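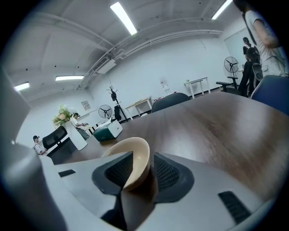

*A tan bowl with a smooth, rolled rim.*

# How Clay Turns Into Pottery

Clay is a kind of soil made of extremely small, flat grains. A single grain is too small to see without a strong microscope. When water gets between the grains, they can slide past one another, and the lump can be pushed into a new shape. When the water leaves, the grains stop sliding and the shape stays. Heat then changes the grains so that water can't soften them again.

Those three facts cover most of what a potter needs to know. The rest of this page explains them in order.

## Where clay comes from

Clay starts as rock. Rain, ice, and weak natural acids in the ground break down a mineral called **feldspar** over a very long time. The leftover material is clay.

Some clay stays where it formed. It is usually pale and has few other things mixed in. Other clay is carried away by streams and settles in slow water, such as a lake bed or the inside bend of a river. On the way it picks up iron, sand, and bits of dead plants. Iron is the reason many clays turn orange or red in the kiln.

The clay pit at Porkside, on the flat land below Wenitz, is the second kind. The top layer is brown and full of roots. Under it is a gray band that is dug in May, when the ground has drained. The gray color comes mostly from plant matter, which burns away later. A pot made from gray Porkside clay comes out the color of a brick.

## Getting the clay ready

Fresh clay has stones in it. It is mixed with a lot of water until it is as thin as cream. This mixture is called **slip**. The slip is poured through a screen, and the stones stay behind. Then it is left on a dry surface until it is stiff enough to pick up.

Next the clay is **wedged**. Wedging looks like kneading bread, but the purpose is different. Bread dough is kneaded to stretch it. Clay is wedged to press out pockets of air and to make the whole lump equally soft. A lump with hard and soft parts is difficult to shape evenly.

## Four ways to make a bowl

**Pinching.** Push a thumb into a ball of clay, then squeeze the wall between thumb and fingers while turning the ball. This is the oldest way and needs no tools.

**Coiling.** Roll the clay into ropes and stack them in rings. Smooth the rings together, inside and outside. If the rings are not joined well, the pot will split along them as it dries.

**Throwing.** Put the clay in the center of a spinning wheel. Press down in the middle to open it, then pull the wall upward with wet hands. The spin makes the bowl round.

**Slip casting.** Pour slip into a plaster mold. Plaster soaks up water, so the slip next to it goes firm first. After a while the extra slip is poured out and a thin shell is left inside the mold. Factories use this method when they need many pieces of the same shape.

## Drying

Clay shrinks as it dries. The water between the grains leaves, and the grains move closer together. A thin rim dries faster than a thick base, so the rim shrinks first and pulls against the part below it. If the pull is too strong, the pot cracks. Potters cover the rim with plastic to slow it down.

Partway through drying, the clay is **leather-hard**. It holds its shape but can still be carved, and handles can still be joined to it. Once it is fully dry it is called **greenware**, although it is not green. Greenware is weak. If it is put in a bucket of water, it falls apart into mud, and the mud can be used again.

## Firing

A **kiln** is an oven for pottery. The one at the Iyengar workshop in Wenitz is heated by electricity and holds 43 small bowls on its shelves.

The heat has to rise slowly at first. Even clay that feels dry has a little water left inside. If that water turns to steam too fast, it can blow a piece off the wall.

As the kiln gets hotter, several changes take place:

- The last loose water leaves as steam.
- Plant matter burns away.
- Water that is locked inside the clay grains is driven out. After this point the clay can never be turned back into mud.
- Some of the minerals begin to melt and stick the grains together.

The first firing at the workshop reaches 873 degrees Celsius. A pot that has been through it is called **bisque**. Bisque is hard, but it is full of tiny holes and will soak up water. Touch a dry piece to your tongue and it will stick slightly.

After firing, the kiln stays shut for almost 30 hours. Opening it early lets in cold air, and a hot pot that cools unevenly may crack.

## Glaze

**Glaze** is a thin coat of powdered minerals mixed with water. The bisque pot is dipped in it or brushed with it. In a second firing, usually hotter than the first, the powder melts. When it cools it is a layer of glass joined to the pot.

The bottom of the pot is wiped clean before this firing. Melted glaze would glue it to the shelf. Turn over a mug at home and look for the rough ring with no shine.

Glaze color comes from metals. Copper can give green and cobalt gives blue. Iron gives yellow, brown, or black, depending on how much is used. The glaze in the bucket often looks nothing like the finished color - Proltlow Blue, for example, is dull pink before it is fired.

## Words to know

| Word | Meaning |
|---|---|
| Slip | Clay mixed with enough water to pour |
| Leather-hard | Partly dry, still easy to carve |
| Greenware | Dry clay that has not been fired |
| Bisque | Clay that has been fired once, with no glaze |
| Kiln | An oven for firing clay |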